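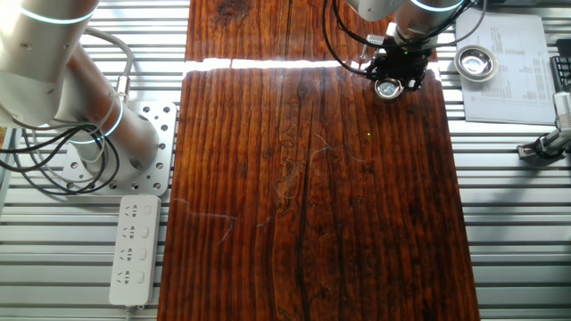
## Storing dried pulses, rice and flour at home

Household Advice Sheet, Goh Food Co-operative. Revised June 2018.

Members who buy from the bulk store in the larger sizes often ask how long dry goods will keep and what to put them in. The advice below applies to lentils, split peas, chickpeas, dried beans, rice and flour bought by weight. Tinned goods and oils are covered on a separate sheet.

### Before you buy

Check what is already in the cupboard and write it down. A low shelf price is of little use to a household that cannot finish the bag. As a guide, a family that cooks lentils once a week at 80 grams a person should work out its own total for six months and buy no more than that.

Look at the bag itself before paying:

- The seams should be whole, with no dust collecting in the corners.
- Whole pulses should be even in colour and should rattle when the bag is shaken.
- Webbing or clumping in flour or rice means the bag should be handed back to staff.

### Containers

Glass jars with a rubber seal, food-grade pails and heavy plastic tubs with a screw lid are all suitable. Thin bags are not suitable beyond a few weeks. Wash containers in hot water, dry them with a clean towel and leave them open overnight before filling.

Label each container with the contents and the month of purchase. Split peas and whole peas should not share a container, as their cooking times differ. New stock goes behind old stock. It should never be poured on top of what remains in the jar.

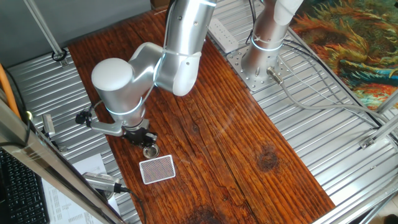
Keep filled containers off the floor and away from the stove, the dishwasher and any outside wall that collects moisture in winter. A cupboard that stays below 20 degrees for most of the year is satisfactory. Wholemeal flour and brown rice contain more oil and should be kept in the refrigerator if they will not be used within two months.

### Freezing against pantry moths and weevils

Freeze flour, rice and pulses in sealed bags for four full days before moving them to the cupboard. Let the bag return to room temperature unopened. Large bags should be divided first into portions of around 90 ounces or less; a full sack takes too long to freeze through to the middle.
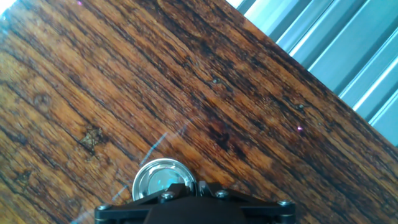

Sorting should be done in small batches, on a surface that can be properly cleaned afterwards. Spread one or two cups at a time and remove stones, husks and shrivelled seeds. A light-coloured tray is best for black lentils and other dark pulses. A polished wooden table with dark streaks in the grain will hide them, and where fine cracks follow the grain, flour and broken seed can lodge there. Brush such a table along the grain, then wipe it with a barely damp cloth and dry it. Crumbs left behind will feed insects in warm weather.

### Older stock

Beans bought last December are still good to eat, though they may need a longer soak and a longer simmer. Add salt near the end of cooking if the skins remain tough. Red kidney beans must be soaked, drained and boiled hard in fresh water for at least ten minutes, whatever their age, and should not be cooked from dry in a slow cooker.

Discard anything that smells musty or shows mould. Picking out the affected pieces is not sufficient.

Questions about this sheet may be left at the front counter for Emiko Tamura or Seren James. Pails may be returned to the store clean and with their lids.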